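Week 6 notes: trying out grippers in the simulator

Hello all, and welcome back. I promised to write these up properly after the last lot got mangled, so bear with me, they're long-ish.

We're still comparing the two grippers from last time, the Breltik (two fingers, quite stiff) and the Kilberg (also two fingers, softer pads, slower to close). Same arm for both, same controller settings. Please don't change the closing speed halfway through a batch! Three of you did this last time and we had to bin the lot.

The task is pick and place: get hold of a small object, carry it over to a bowl, let go. Sounds like nothing, and then you watch the arm try it on top of a toilet tank with a soap bottle right beside the bowl and you start to see why I like it so much. There's very little room for the fingers to open, and a wide release is asking for trouble.

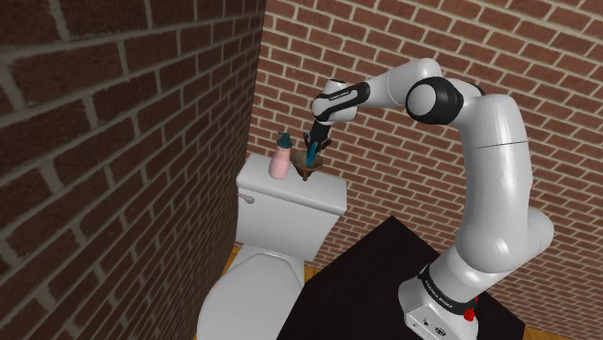

How many runs do we need before we can say one gripper is better than the other?

I'd like 1,000 per gripper. Last time the Breltik batch came to 898 once the bad runs were thrown out, and I was happy enough to use that, but much less and the gap between the two gets lost in the noise.

Now, scoring. A run counts as a success if the object ends up inside the bowl and the bowl is still standing. If the bottle gets knocked, write it down as a separate column, don't fail the run for it. Aslı Dönmez has put a blank score sheet in the Otum folder and it's much nicer than my old one, so use hers.

A word on the camera too. We've kept it high and looking steeply down, a bit tilted. I know some of you prefer the level view (it's prettier, I agree), but from up there you can see into the bowl, and that's the bit we're scoring.

For March, please read the Ejigu chapter on finger width and bring your batch with the settings written at the top. If your arm freezes just before letting go, save the log and send it to me, I'm collecting those.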